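Flernari packing floor, who's been through the switch?

packline_dee
October 3, 2020
We pack small mixed goods by hand at Wurlow, bottles and tubes and little jars, whatever the order says. In August they told us Flernari is putting in an automated line for the standard boxes. There are 12 of us on my shift. The paper says "reassigned to exceptions," and I can't get anyone to say what that pays.
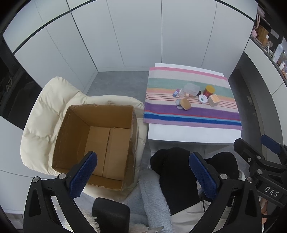

My lead, Usa Nakpan, says the odd shapes stay with people for now. The Juvix arms they tried dropped anything round with a lid. I believe her, but "for now" is doing a lot of work in that sentence.

torben88
I was at Leung when they did this. 2 people left on their own, the rest moved over. Exceptions is harder than the old job. You only get the stuff the machine gave up on, all day long, and they still want a rate.

mk_returns
Disagree with torben. I like exceptions. My wrists quit hurting once I stopped doing 200 of the same box a shift. Depends on whether your rate gets reset. Ours did.

torben88
Ours didn't, so there you go.

packline_dee
Rate is my worry too. A box with three small things in it takes longer than people upstairs think. You turn them so they don't roll, then you check the slip.
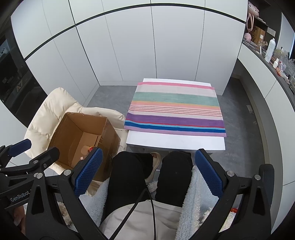
gatepost
Did they train you before the line went live, or after?

mk_returns
Before, 10 days of it, paid at the normal rate. Get the length in writing, they tried to cut ours short.

torben88
We got one afternoon and a handout. Ask about the rate first, training second.

packline_dee
Ok. Meeting is next week, I'll ask both and post what they say.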